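Skunemell wrist camera set, kitchen items

README for the second release, September

What this is

Recordings from a two-finger arm built in the back half of a shared workshop in Ellwood. The arm is bolted to a bench with a pale top and works on ordinary kitchen things placed in reach. Each recording holds the video from a small camera at the wrist, the joint positions, the commanded positions and the gripper opening. The first release had a fixed side camera only. It had too few recordings to train anything on and is no longer kept up to date.

Contents

4000 recordings in 20 folders, one folder per task. Each folder has a task.txt with the one-line instruction the operator was given. Recordings that ended in a failed grasp are kept and marked fail in the label column. If you want successes only, filter on that column before you split the data.

episodes/ one subfolder per task, one file per recording
video/ wrist video, same names as the episodes
calib/ camera calibration, one file per mounting
labels.csv recording name, task, outcome, operator number, notes
tools/ loader, viewer and the script that checks time alignment

Hardware

The arm is a Clostton kit with the stock wrist replaced. The two shoulder motors were swapped for the next size up after the originals got hot on long sessions. The gripper is our own design, two dark fingers driven by one motor through a rack. The printed parts are in the build repository, along with a list of screws. Print the finger bodies with the long side flat on the bed or they will split at the bolt holes.

The control board is a Zendotex. Any board that can talk to the motor bus will do, but the settings file in tools/ assumes this one. Set the bus number in the file first. If the arm jumps on startup, the zero offsets are wrong: cut the power, move the arm to its rest position by hand and run the offset script again.

How it was recorded

One person drove the arm with a smaller leader arm while watching it directly. Nobody drove from the video. Joint data is logged at 50 samples per second. Video runs slower than that and drops a picture now and then when the disk is busy, so use the timestamps and don't count on a fixed step. align_check.py prints the largest gap in each recording.

Between recordings the objects were moved by hand. There was no marked grid and no random number behind the positions, just whoever was at the bench putting things somewhere else. Expect more starts near the middle of the reach than at the far left.

Known problems

Compression. The video was saved at a low bit rate to fit the disk we had. Edges go blocky, worst where a dark finger sits against a light background. We do not have the original video and can't redo it.

Focus. The lens is fixed. Things very close to it and things well off to one side are soft.

Glare. Smooth plastic under the bench light gives small white highlights that move with the arm. Depth estimates on the colander folder are poor for this reason, and the holes don't help. Of the off-the-shelf matchers we tried, most locked onto the wrong row.

Clock. In 5 of the folders the joint log starts late against the video. The offset is written in the notes column and the loader applies it if you pass use_offset. It is off by default, so that older scripts give the same numbers as before.

Labels. Outcome was typed in by the operator at the end of each recording. A few are surely wrong. Send corrections as a change to labels.csv with the recording name and we will merge them.

Splits

None supplied. Split by recording and never by single picture, or near copies will end up on both sides.

Sample pictures
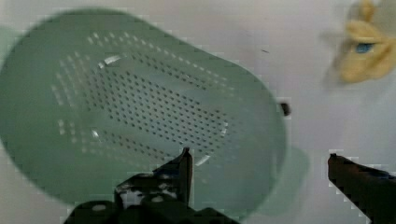
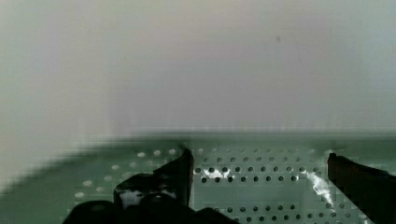

Wrist camera, full size, no sharpening. Gripper fingers at the bottom and right, green perforated surface in both.

License

Data and scripts are free to use and change, including for paid work. Keep this file with any copy. The motor settings file came with the kit and has its own terms, which are in tools/.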